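Busside Walking Holidays
Minutes of the guides' and office meeting, 2024-08-08
Held in the upstairs room at Bastden. Chair: office manager. Notes: bookings desk.
Present: 13. Apologies received from both of the coach drivers.

1. Minutes of the last meeting
Agreed with one change. The Anghel lunch stop is on the east side of the bridge, not the west.

2. Bookings
203 places sold for the season so far. The Ilitz lake walk is full until the end of the month and has a waiting list. The two-day Anghel route is slow and may be cut to one departure a week in October. The desk will write to the people already booked before anything is changed on the website.

Guides asked for the passenger list the evening before a walk. At present it sometimes arrives at breakfast. The desk agreed to send it by six o'clock, with any late names sent by text.

3. Ilitz path
The lower path is still shut above the boathouse after the landslip. Groups are using the forest track, which adds 21 minutes at a steady pace. Two guests complained that they had not been told. The joining letter will be changed and guides will mention it at the start - this applies to private groups as well.

The ferry office will not hold the afternoon boat for us. Groups running late should ring the desk from the chapel so that the minibus can be sent. 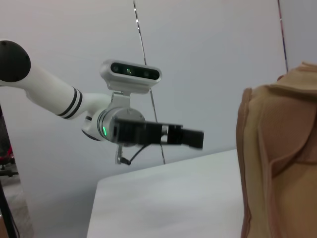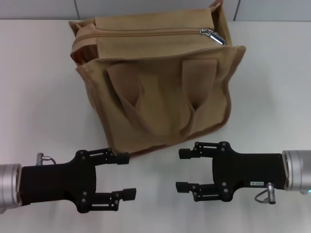

4. Day bags for guests
The current drawstring bags are poor and several have come back with split cords. The desk proposed ordering 59 replacements for next season, to be lent out with the map, whistle and rain cover inside. There was a long discussion about shape. Most guides wanted something that closes fully across the top, and the tan canvas tote with the long zip was liked for that, though two guides said a shoulder bag is no use on the steep section at Anghel and guests should have both hands free. A small rucksack was suggested instead. Colour was also raised, as pale cloth will show mud. No decision. The desk will get a price for each and bring them to the next meeting.

5. First aid
Three kits are short of blister plasters. Guides to check their own kit and leave a note in the tray. Foil blankets have been ordered.

6. Tips
Shared tips on the two-day route to be split by days worked, as before.

7. Any other business
The Bastden key safe has a new code - ask at the desk. The kettle in the drying room is not to be used until it has been looked at.

Next meeting in October, after the last Ilitz departure. Date to be sent round by the desk.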